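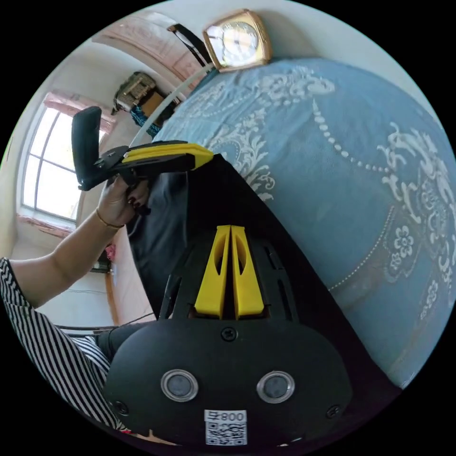 Buy the second one before you have paid for the first, I was told in my first week in a purchasing job, and I took it for the kind of thing people say when the money isn't theirs. It was the best advice I got in that building. This chapter is mostly an attempt to work out what it costs to follow.

Chapter 7
What the Quote Leaves Out

Chapter 6 ended with a signed requirements list and a general feeling of progress. You knew what the equipment had to do, who would use it, and where. What remained was to find out the price, and for most beginners that means asking a vendor for the price. The vendor will be happy to tell you. The vendor will tell you the price of the thing.

The thing is rarely the expensive part. Our running case in this chapter is Dakimell, a small company that wants to teach a robot arm to handle clothing, and which has decided to start with hand-held grippers before it spends real money on an arm. A person holds the gripper and does the handling, the data get recorded, and the arm is a problem for next year's budget. It's a sensible order of business. Plenty of firms have done it the other way around and now own a very nice arm with a dust cover.

Dakimell asked for quotes from two suppliers, Zunilard and Vasseur. Zunilard offered a gripper at $400. Vasseur offered one at $800 with a carrying case and a longer warranty. The manager with the budget looked at both numbers, noticed that one was half the other, and considered the matter closed. The meeting ran for 15 minutes, most of which went to the case.

7.1 Count hands first

Before comparing prices, write down how many units will be in use at the same moment. This sounds too simple to deserve its own section, and it gets one since I have seen it skipped by people with advanced degrees. Clothing is a two-handed business. So is opening a jar, making a bed, or putting a pillow in a pillowcase. If the task takes two hands, the tool count starts at 2, and everything downstream of the tool count doubles along with it: cables, storage, charging, spare fingers, and the time someone spends hunting for the one that was here a minute ago.

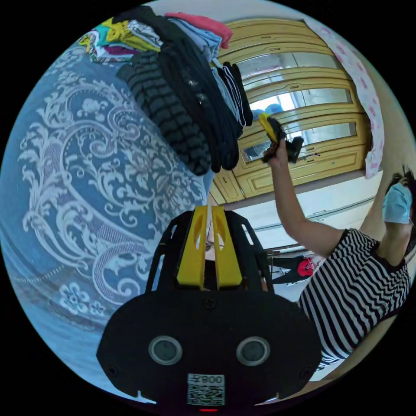 Figure 7.1 Two hand-held grippers in a furnished bedroom.

At a tool count of two, the Zunilard quote becomes $800, the very figure that made the Vasseur quote look silly. This doesn't make Vasseur the better buy, of course, because Vasseur has also doubled. It does mean the manager approved a number that was never going to be the number. If you remember one habit from this section, let it be this: never carry a unit price into a meeting. Carry the price of one complete working station, and staple the unit price to the back where it can't hurt anybody.

A working station, for our purposes, is everything one operator needs to do one session of work. Dakimell's first list had one line on it. The second had eleven, and it still left out tape.

7.2 The room is a line item
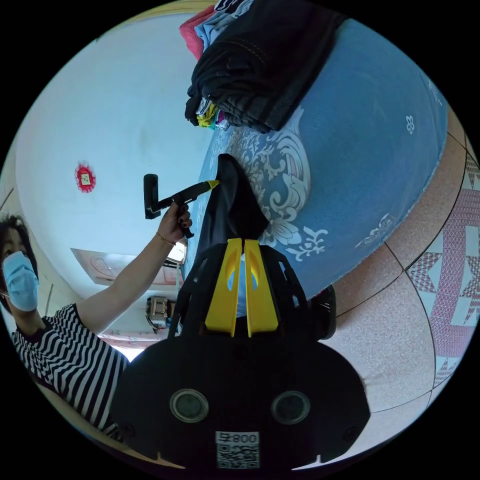
Budgets for automation tend to assume a room, in the way that fairy tales assume a forest. The room is just there, it's free, and it has the right number of outlets. In practice somebody pays for it, and the question is whether the payment shows up on your sheet or on someone else's. A purpose-built test area needs a bench, lighting, flooring, and a sample of the goods to be handled. A furnished bedroom comes with most of that already: the figure here has a bed serving as the work surface, a stack of folded clothes at the far end of it, and a tiled floor that no facilities department had to be asked for. What the bedroom lacks is any promise of staying the same. Someone will change the bedspread. If your project needs variety, you should be glad of that and perhaps even plan for it. If it needs repeatability, put the bench back in the budget.

Dakimell chose real homes, for good reasons, and then entered zero dollars under "Facilities." By March the zero had grown a travel allowance, a scheduling tool, a cleaning charge, and a modest payment to each household. None of these were surprises to anyone who had ever visited a relative.

Write the line in even when you believe the amount is nothing. An empty line gets questions. A missing line gets an emergency request.

7.3 Consumables, including the ones you wear

Fingers wear. Cables get stepped on. Labels peel, and the equipment they identified becomes a matter of opinion. Small items like these go wrong in a budget because each one is too cheap to argue over, so they're never argued over, and then one afternoon a session stops for want of a part that costs less than lunch.

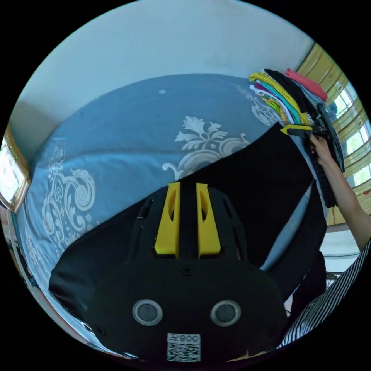
The usual cure is a percentage. Take the cost of the complete station, set aside 15 percent of it for parts and supplies, and defend that amount against everyone who would like to spend it on a larger monitor. The percentage is crude. It will be wrong in your first year and somewhat less wrong in your second, when you'll have receipts. Keep the receipts.

Add to this the supplies that go on the operator and not on the machine: masks, gloves where the work calls for them, wrist supports for long sessions. Many firms file these under "Safety," which has its own budget and its own form. Find out early which form.

7.4 What software costs when it is free

Dakimell's grippers came with recording software at no charge. Storage was another matter. Mekora, which hosted the recordings, billed by volume, and an enthusiastic crew can produce a great deal of volume before the first invoice arrives. We'll return to that invoice in Section 7.6, once you're sitting down.

First, though, we need a worksheet. Take a blank page and rule it into four columns: item, count, price, and "who told you so." The fourth column is the one students leave out. Fill it in anyway.

Reader comments (4)

reader_west, 14 June 2022
We ordered singles too. Then we ordered more singles, at separate shipping each time. Could've used 7.1 before that.

Anonymous
Is the 15 percent taken before or after you double for two hands? The worksheet in the back of my copy isn't clear.

reader_west
After. Complete station first, then the percentage.

Shop Floor Reader
Still waiting for the chapter on returning things.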